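4. Setting up your restaurant listing

This section covers the listing that guests see when they look for somewhere to eat in the Kelwood area. You need a Planbridge account and the host code from your welcome letter. If you have no code, see section 2.

Version of 28/04/2019. Screens in earlier versions may have different button names.

4.1 Before you start

Have the following to hand:
– your current menu, with prices
– opening hours for the kitchen, if these differ from the hours of the dining room
– the number of seats indoors and outdoors
– the names of the farms, dairies and bakers you buy from

4.2 Creating the listing

1. Sign in and choose My House, then New Listing.
2. Enter your host code. The code is four digits, for example 1391, with no spaces.
3. Type the name of the restaurant as it appears on your sign. Do not add words such as "best" or "famous". Listings with these words are sent back.
4. Choose a type: inn, restaurant, café, mountain hut or farm kitchen. You can choose only one.
5. Write the short description. The limit is 145 characters, including spaces.
6. Press Save Draft.

Note: A draft is kept for 60 days after you last opened it and is then deleted. Guests cannot see drafts.

The short description appears in search results and on the printed map. Say what you cook and where the dining room is. "Lake fish and game, old post house by the bridge" works well on the map. Opening hours should not go here, as they are shown separately.
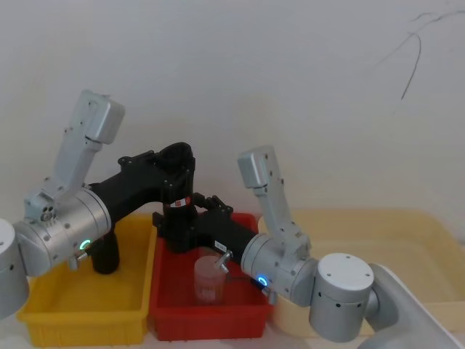 Fig. 4: Two robot arms above plastic bins

4.3 Adding the menu

You can type dishes in one at a time or upload a list. For a short menu, typing is quicker.

1. Open the draft and choose Menu.
2. Add a heading for each course. Starters, Mains and Desserts are already there, and you can rename or remove them.
3. Under each heading, choose Add Dish. Enter the name and the price.
4. If a dish has a local name, put the local name first and a plain English one after it. Guests search for both.
5. Mark each dish with its allergens. The dish cannot be saved until you have ticked at least one box or chosen None.
6. Press Check Menu. Missing prices are shown in red.

Caution: Choosing None tells guests that the dish contains no listed allergen. Check stocks, sauces and bought-in pastry before you choose it.

Seasonal dishes can be given a start and end date. Asparagus menus, for instance, are often set to begin in April. Outside those dates the dish stays in your account but guests do not see it. If you leave the end date blank, the dish stays up until you take it down yourself.

4.4 Linking your producers

The Producers tab connects your listing to the farms and makers that supply you. Kuusisto, the cheese dairy, is used in the screens that follow.

1. Choose Producers, then Find.
2. Type the first letters of the name and pick it from the list.
3. Tick the dishes that use the product.
4. Press Ask to Link. The producer receives a message and has to accept.

Until the producer accepts, the link shows as Waiting. You can publish without it. If the name is not in the list, write to Paavo Hirvonen at the Kelwood office with the producer's name and address. New entries are made in batches, so allow nearly 3 weeks. 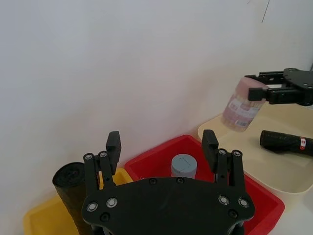

Fig. 5: Black gripper with both fingers open

4.5 Table bookings

If you use the Flidance booking desk, tables can be offered straight from your listing. If you take bookings by telephone only, skip to 4.6.

1. Choose Bookings, then Connect Flidance.
2. Sign in with your Flidance name and password.
3. Set the largest party you will accept without a call.
4. Set the last seating time for lunch and for dinner. This is the time guests sit down, which may be earlier than the time the kitchen closes.
5. Make a test booking and cancel it again.

Caution: Disconnecting Flidance does not cancel bookings already made. Those guests will still come.

4.6 Publishing

1. Open the draft and press Preview.
2. Check the telephone number and the rest days.
3. Press Send for Approval.

Listings are read by Kalevi Heiskanen, who may write back with questions about the menu or the producers. Answer from the same email address you signed up with. Once approved, the listing goes live overnight.

To change prices or hours later, edit the live listing directly. A new name or a new type goes back for approval, and the old version stays up in the meantime.

For photographs and tasting events, go to section 5.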